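Brelthorpe Painted Ware Vocabulary

A word list and object table for cataloguing hand-decorated household wares
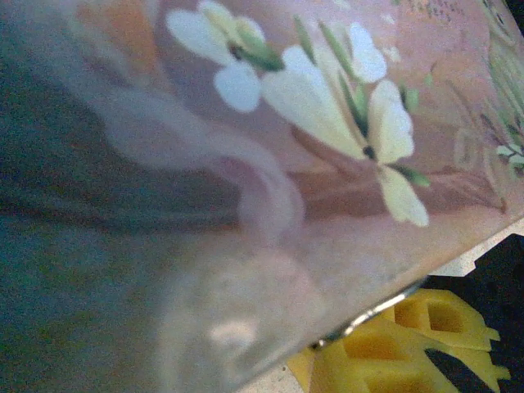 White flowers and green stems on a frosted pink ground, with a thin silver-coloured rim.

Version 2

Summary

This dataset holds catalogue records for decorated household wares, together with the controlled word list used to write them. It was put together for small museums and private collectors who keep their records in spreadsheets and want the same thing called by the same name each time. There are 722 object records and 40 terms in the word list. The records are text only.

The first version was a plain export from the old Gutmont card index, typed up by Wai-kit Yen. Version 2 is a full revision by Elaine Lacerda and replaces it. Record numbers have been kept, so anything that pointed at a version 1 record will still point at the same object.

Files

objects.csv
One row per object. UTF-8, comma separated, header in the first row.

terms.csv
The word list. One row per term, with a definition, a broader term where there is one, and a note on use.

changes.txt
Terms renamed, merged or dropped between the two versions.

sources.txt
Where each batch of records came from and who typed it.

Fields in objects.csv

record_id: whole number, never reused
object_type: taken from terms.csv
body: the main material, taken from terms.csv
ground_colour: taken from terms.csv
finish: clear, frosted, glazed, matte or unknown
motif: one or more terms, separated by a semicolon
rim: plain, metallic, painted or none
height_mm: whole number, blank if not measured
condition: free text, up to 800 characters
source: short code, explained in sources.txt

Blank means the card said nothing. "Unknown" means the cataloguer looked and could not tell. Please keep the two apart if you add to the table. Version 1 mixed them up, and putting that right took longer than any other part of the revision.

How terms are chosen

Motif terms describe what is painted and stop there. A flower is recorded as "flower, daisy-like" or "flower, rounded petals" unless the card gives a species and a second person agrees with it. The old index was free with names: the same pattern turns up as marguerite, aster and ox-eye on three neighbouring cards. All of these are now under the plain term, with the old wording kept in the condition field inside square brackets.

Ground colour is the colour that covers most of the decorated surface. Where a body shades from one colour to another, use the stronger of the two and mention the other in the condition field. "Salmon" was a separate term in version 1 and has been merged into "pink". Collectors who search for salmon will find it in the notes column of terms.csv.

"Metallic" in the rim field covers gilding, silvering, applied metal and metallic paint. The cards rarely say which, and we have not tried to guess.

Sources

Most of the records come from the Gutmont cards. A smaller group was copied from the Diekmann sale lists, which give good heights and poor descriptions. The Ruvov records were sent to us as a typed list and translated by Wai-kit Yen. Some Ruvov terms for vessel shapes have no close English match and have been placed under "vessel, other".

Known problems

Heights from the Diekmann lists were printed in inches and have been converted. Expect rounding errors of a few millimetres.

A number of objects are probably recorded twice, once from the cards and once from a sale list. We have marked these in the condition field with "see also" and the other record number, and left both rows in.

Lamps and shades are inconsistent. Some cards treat the shade as part of the lamp and others give it a record of its own.

There are no dates of manufacture. The cards had them for a handful of pieces, with nothing to back them up, so they were left out.

Use

Free to copy, change and pass on, provided Brelthorpe is named as the source and any changes are stated. Values and prices were never part of the index and should not be requested.

Corrections

Send the record number, the field and the new wording to Elaine Lacerda. Corrections are collected through the year and added each March. New terms need at least 2 objects to support them.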